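Keeping the arm at Tutthorpe in order

The technician who looks after the small robot arm at the Tutthorpe workshop begins on Monday, before the others come. She wipes the two fingers with a damp cloth, she looks at the screws of the wrist, and then she opens the notebook.

"In the notebook I write everything," she says. "Also the things which look not important. In February we had a cable that became tired, and I found it only because the same small error was written 18 times."

The arm came through Groltia, a dealer, and the software is from Adetti. She learned the work at her former employer, Güneş, where she repaired packing machines.

"A packing machine is loud when it is sick. This one is quiet. It only goes a little to the wrong place."

For this reason she checks the position every week. The arm visits 55 points over the table, and the whole check takes around 18 minutes. If one point is wrong, she repeats it before she touches any setting.

I asked her what people forget most often. 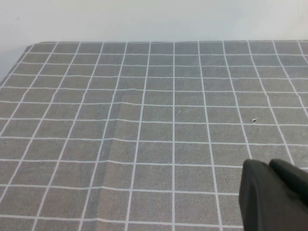

"The cloth," she answers. "They think the grid is a ruler, but it is fabric. When it has a fold, the line moves and the robot did nothing wrong. So first I pull the cloth flat, and after this I measure."

She changes the finger pads after 200 hours of work. The last pair stayed for 202, and she is still a little annoyed with herself about it. The old pads she keeps in a drawer, with the hours written on the back.

The next job is the wrist cable, which she wants to lead along the other side of the arm. She has already ordered the clips.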